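Dernière mise à jour : octobre
2 commentaires · 6 partages

Reprise en main du bras : notes sur la téléopération d'un stylo

J'ai repris les démonstrations au bras après une interruption assez longue pour avoir oublié la moitié des réglages. Je note donc ici l'état des choses, surtout pour ne pas avoir à tout redécouvrir la prochaine fois. Le sujet est étroit : saisir un stylo posé à plat et le déposer ailleurs, le bras étant conduit à distance par un opérateur dont on enregistre les gestes. Le projet s'appelle toujours Gravberg, le dépôt interne n'a pas changé de place, et la convention de nommage des épisodes est restée celle de Flisix, avec ses défauts.

Un stylo est un mauvais premier objet. Il est mince, il roule, et sa hauteur au-dessus du plan d'appui est du même ordre que l'erreur verticale que je commets en pilotant. Avec un fruit en plastique, on ferme la pince quelque part vers le milieu et la prise tient. Avec un stylo, trois grandeurs comptent en même temps : l'orientation de la pince par rapport à l'axe du corps, la hauteur des pointes, et la position de la prise le long de ce corps. Se tromper sur l'une des trois suffit pour que l'objet pivote à la fermeture ou parte sur le côté.

Les deux modes d'enregistrement

J'utilise deux façons de montrer la tâche. La première est le guidage manuel : le bras est mis en compensation de gravité, on le prend par le poignet et on l'amène où l'on veut. La seconde est la commande à distance, avec un bras maître réduit dont les articulations sont recopiées. Le guidage manuel donne des trajectoires plus lisses, et j'y obtiens de meilleures approches finales. Il a un inconvénient que j'avais sous-estimé : la main et l'avant-bras de l'opérateur entrent dans le champ des caméras, et un modèle entraîné là-dessus reçoit une information qu'il n'aura pas à l'exécution. On peut enregistrer la trajectoire à la main puis la rejouer seule pour capter les vues. Je l'ai fait pendant un temps. Le rejeu suppose que l'objet soit remis exactement à sa place initiale, et pour un stylo cette hypothèse ne tient pas.

Tout ce qui suit concerne donc la commande à distance.

Le bras maître vient de l'ancien banc Friesen. Deux de ses articulations ont du jeu, l'épaule et la rotation du poignet. Le jeu de l'épaule se compense sans y penser, l'opérateur corrige à vue. Celui du poignet est plus gênant, puisqu'il porte sur l'alignement des doigts avec l'objet. J'ai ajouté une zone morte logicielle sur cet axe, puis je l'ai réduite, puis je l'ai supprimée : elle masquait le tremblement mais introduisait un saut à la reprise du mouvement, visible dans les courbes de vitesse et pénible à apprendre pour la politique. Je préfère garder le tremblement dans les données brutes et le filtrer ensuite.

Ce qu'on voit en pilotant

L'opérateur dispose d'une vue de tête et d'une vue de poignet. Je m'étais imaginé que la vue de tête suffirait pour tout sauf la fermeture. En pratique, je bascule beaucoup plus tôt sur le poignet. La vue de tête sert au transfert : savoir où est le bac, où sont les paniers, si le coude passe. Elle ne permet pas d'estimer correctement la hauteur des doigts au-dessus d'une surface unie, surtout quand cette surface est claire et peu texturée.

La vue de poignet a le défaut inverse. Les doigts occupent le bas de l'image en permanence, ce qui donne un repère stable pour l'alignement, mais la profondeur reste ambiguë tant que l'objet n'est pas presque entre les pointes. Je me règle sur les ombres. Sur le plastique vert du bac, elles sont faibles mais lisibles, et l'ombre d'un stylo en appui ne se confond pas avec celle d'un stylo soulevé. J'ai refait quelques essais avec un éclairage plus dirigé pour renforcer cet indice. Les doigts projetaient alors leur propre ombre sur l'objet et je suis revenu à l'éclairage diffus.

Consigne de pilotage retenue, telle qu'elle figure maintenant dans la fiche :

— amener la pince ouverte à l'aplomb de l'objet, doigts vers le bas ;
— aligner l'axe de fermeture perpendiculairement au corps du stylo avant de descendre ;
— descendre sans corriger la rotation ;
— marquer un arrêt court, fermer, marquer un second arrêt ;
— remonter à la verticale avant tout déplacement latéral.

Les deux arrêts méritent un mot. Sans eux, l'opérateur expérimenté enchaîne descente et fermeture dans un même geste, et le segment où la pince se ferme devient très court dans l'enregistrement. À la fréquence où j'échantillonne, il ne reste alors que peu d'exemples de l'instant le plus utile. Des arrêts trop longs posent un autre problème : la politique apprend à ne rien faire, et elle l'apprend bien. J'élague donc les périodes immobiles au traitement, en en conservant une fraction avant et après la fermeture.

L'interdiction de corriger la rotation pendant la descente est moins évidente. Un opérateur à l'aise le fait naturellement et réussit sa prise. Mais deux opérateurs ne corrigent pas au même moment ni dans le même sens, et le mélange de leurs démonstrations donne une commande moyenne qui ne correspond à aucun geste valable. J'ai préféré imposer un style unique, un peu raide, et refuser les épisodes qui s'en écartent, y compris ceux où la prise est bonne.

Remise en place et variété

Entre deux épisodes, on replace les objets à la main. C'est l'étape la plus facile à bâcler. Livré à lui-même, on repose toujours le stylo à peu près au même endroit, avec à peu près le même angle, et le jeu de données paraît grand alors qu'il ne contient qu'une seule situation. J'utilise maintenant un tirage imprimé à l'avance : une zone, une orientation, et la présence ou non d'autres objets dans le bac. L'opérateur lit la ligne, dispose, enregistre.

La présence d'autres objets allongés est un cas à part. Un ustensile à manche disposé presque parallèlement au stylo suffit à provoquer des hésitations pendant l'exécution : la pince se place entre les deux et descend sur rien. J'en avais trop peu dans les premières sessions, le tirage en prévoit davantage désormais. Pour le modèle de stylo lui-même, je m'efforce aussi de varier : un corps blanc et brillant sur un fond pâle n'a pas les mêmes contours qu'un marqueur à capuchon foncé, et l'agrafe change le comportement au roulement.

État du jeu de données

Après tri, il reste 1 523 épisodes exploitables, toutes sessions confondues. Presque 6 heures d'enregistrement ont été écartées, principalement pour deux raisons : désynchronisation entre la vue de poignet et les états articulaires, et épisodes où l'opérateur reprend sa prise après un premier échec. J'ai longtemps gardé ces derniers en pensant qu'ils enseigneraient la récupération. Ils enseignent aussi l'échec qui précède, à moins de découper l'épisode et de n'en garder que la seconde partie. Le script de découpe existe, il demande encore une annotation manuelle du point de coupure, et je n'ai pas eu le courage de la faire sur l'ensemble.

La désynchronisation venait de l'horodatage. Les images étaient datées à la réception par la machine hôte et les états à l'émission par le contrôleur. L'écart était tolérable à vide et devenait mauvais dès que le disque était chargé. Litbridge, la passerelle qui relie le contrôleur à l'enregistreur, date maintenant les deux flux avec la même horloge. Il faut la lancer avant l'enregistreur, sinon elle retombe silencieusement sur l'ancien comportement. Je le note ici parce que je me suis fait prendre vendredi, une session entière.

Reste la calibration de la caméra de poignet, que je vérifie en début de session en comparant la position apparente des pointes, pince ouverte, à une image de référence. Si elles ont bougé, je resserre le support et je recommence. La vérification pourrait être automatique, les doigts sont noirs et se détachent bien sur le blanc de la table. C'est dans la liste.

Prochaine étape : réentraîner sur les épisodes triés seulement, avec et sans la vue de tête, et comparer sur le tirage complet. Je soupçonne la vue de tête de peu servir pour la saisie. Pour la dépose, je n'ai pas d'avis.
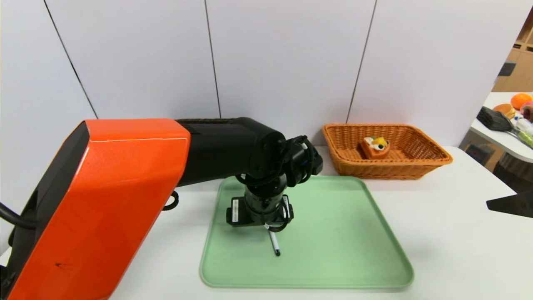
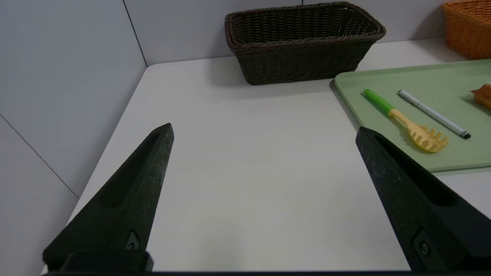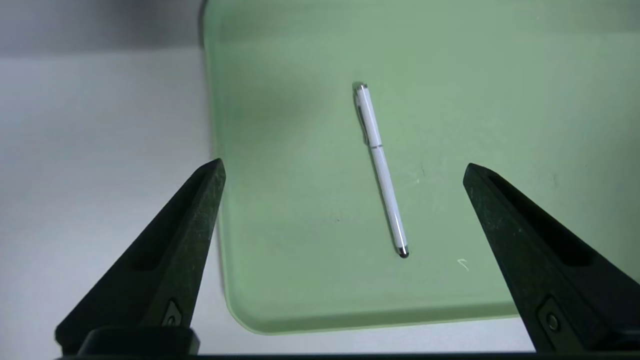
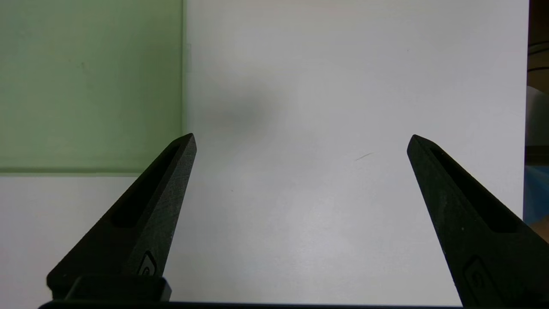 Saisie du stylo : vue de tête pour la première image, vues de poignet, pince ouverte, pour les trois autres.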